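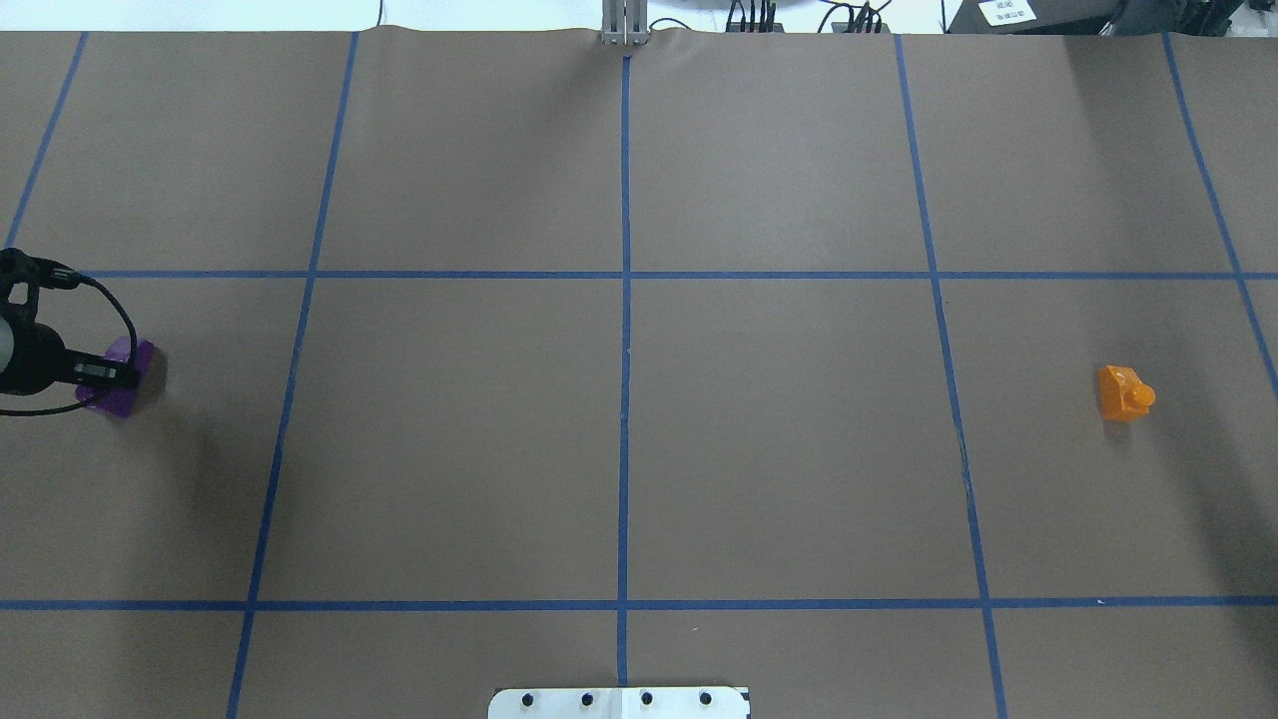
Ffion Rees wrote in to say she gave up on Cirier after the first invoice, and that any review of it should start with the invoices. Fair enough, so I'll start there.

Cirier is a bookkeeping and job-tracking program sold to freelancers in the arts: illustrators, sound people, set builders, editors, anyone who works for several clients at once and has to chase all of them. I've used it since December for my own work, which is mostly layout and some copy editing. I paid for it myself.

The invoice template that comes with it is poor. Your business number goes at the bottom in small grey type, and the due date only prints if you've ticked a box under Settings that has nothing to do with invoices. Ffion sent out a batch with no due date on them and waited 63 days for the first payment. I caught mine before it went out, but only by luck. Once the box is ticked it stays ticked, and after that the invoices are fine to look at and clients have stopped asking me questions about them.

Tracking hours

Most of my time in the program is spent on the timesheet. You set up a job, give it a rate and start the clock. You can also type the hours in at the end of the day, and that's how I do it. It handles split rates well. I charge one rate for layout and a lower one for proofing, and both can sit under the same job and come out as separate lines on the bill.

Travel is less good. There's no way to enter kilometres except as an expense with a dollar amount, so you do the sum yourself. Wikgate, the program I used before, did this for you. It also crashed a fair bit, and I don't miss it. 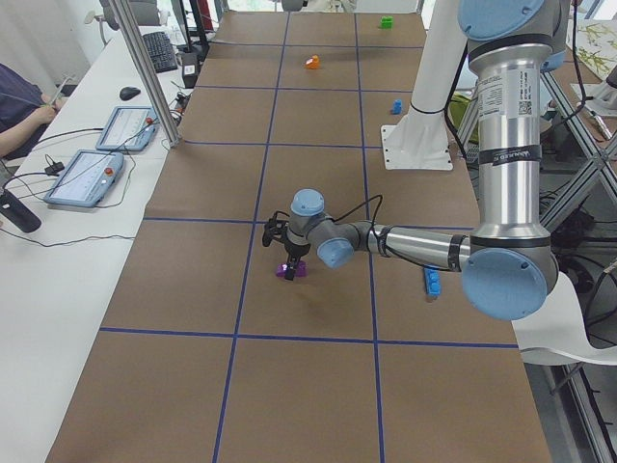

Grants and irregular money

I bought Cirier for this part. If you get a project grant in two instalments, you can enter the whole amount, mark what has arrived and set spending against it. At the end you get a report with the budget on one side and the actual costs on the other. I used it for a small publication grant and the funder took the report as it was.

The colours of the categories can't be changed — a minor thing, but two of the greens are hard to tell apart on my laptop.

It doesn't cope well with a grant shared between people. Morfudd Meredith and I split one for a zine called Sultana, and we ended up keeping her half in a spreadsheet. There's a team plan that is supposed to fix this. It costs more than either of us wanted to spend and I haven't tried it.

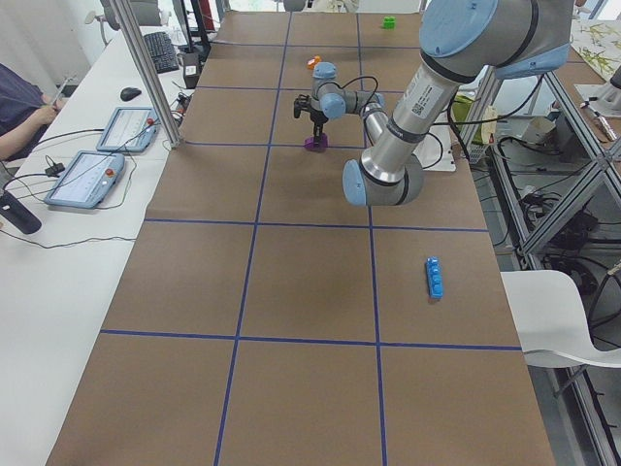 Price and limits

The single-user plan is $47 a quarter, charged in advance. It covers 100 active jobs, and archived ones don't count toward that. I've never come close. You can attach receipts as photos or PDFs, up to 400 a year, and a theatre maker buying paint and screws every other day might well hit that ceiling. I asked whether you could pay for extra and was told you'd have to move up a plan.

Help is by email only. I wrote three times and got an answer the next working day each time, from a person who had read the question. The second answer was wrong, but they wrote back and corrected it.

Getting your data out

You can export everything as a spreadsheet, including archived jobs. Receipts come out in a separate folder named by date, with no job name, so matching them up again is slow work. I'd do an export every quarter when the bill comes in.

Would I renew?

Yes, for another year at least. The grant report saves me most of a weekend and the timesheet is good. If you only send a few invoices a year and don't deal with grants, a spreadsheet will do the same job and cost you nothing. Check the due date box before you send anything. It's under Settings, then Regional, near the bottom of the page.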